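How to get milk cartons ready for recycling

Quick one, as the flat bin filled up again. Takes 90 seconds a carton once you've got the knack.

What you need: sink, kitchen scissors, a bag for the clean ones. That's it.

1. Empty it. Properly. Upside down over the sink, leave it a bit, shake. Last spoonful is what stinks.

2. Open the top right up. Pull the flaps apart with your thumbs. Scissors are neater but tearing is fine -- nobody at the depot minds a ragged edge. Plastic spout or cap? Check your council, some want it left on.

3. Rinse. 300 ml of cold water, swill, tip, once more. Dont waste hot water on it.

4. Stand it open to drain. Overnight if you can. I leave mine on the table where I'll trip over it in the morning, otherwise it gets forgotten behind the taps.

5. Flatten. Unfold the bottom corners first, then press from the base up. Much easier than stamping on it. 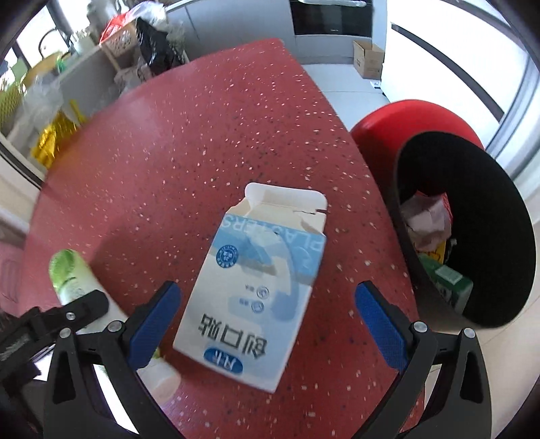 6. Into the bag, flat, same way up. Not in with general rubbish -- easy to do on autopilot if the bin is right next to the table. Plastic bottles go seperately round here, rinse them the same way.

Juice cartons: same method, but rinse twice, they go sticky. Cream ones need a drop of washing-up liquid.

No kerbside pick-up? Try the carton bank at your local tip or supermarket car park. Ours gets emptied monthly and is usually full by the end, so go early.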